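About Stodavik

Stodavik tests whether robot arms can do household chores. We are a small engineering company in Borkmont, founded by Esmaeil Jafarzadeh, and our customers are appliance makers and care providers who need a straight answer before they spend money on automation.

The answer in most cases is still no. Our current test set, Cudedside, contains 155 chores, each broken down into single steps such as grasp, lift, carry and release. Arms on a fixed base handle many of the steps one at a time. Whole chores are a different matter. Errors add up between steps, and a small shift in where an object sits at step two can make step five impossible.

Every chore is set up in simulation first. Object positions are varied between runs, and a run counts only if all steps finish without a reset. Chores that pass go on to the hardware cells, of which we have four.

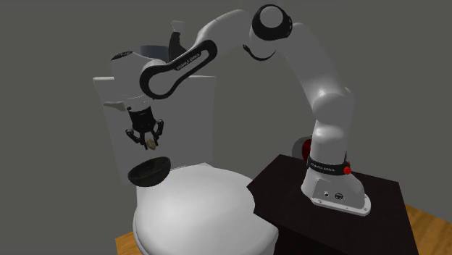 Bathrooms and kitchens take up most of our time. Space is tight, surfaces are smooth and rounded, and objects tend to be small and uneven in shape. Soft goods remain the weakest category. Folding has been on hold since October.

We have a staff of six. Reports list failed runs as well as passed ones, with the cause of each failure where it is known. Test protocols are available on request.

Page last updated Apr 11, 2018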